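Home Organization, Session 9: Baskets and Soft Goods
Instructor: Kelechi Adeyemi

Welcome back! Last time we sorted by season, so today we get to the fun part — giving every folded thing a home. Bring your Bimham worksheet, page 156.

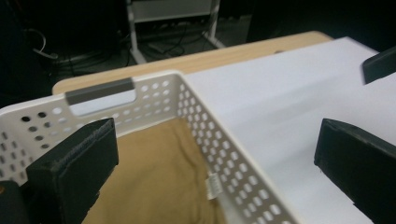

Start with airflow. Cloth stored in a closed bin can pick up a musty smell, and I love a perforated basket for exactly that reason (cheap, light, easy to wipe down!). A white one with rows of small round holes and a handle cutout does the job beautifully. Lay tan or khaki pieces in soft folds and let the label tag stick up, so you can find it without digging.

Try at home: one basket, one kind of cloth, no stacking above the rim. Leave it until October and write down what you reached for most.

Reading: Vaher, pages 156 to 159.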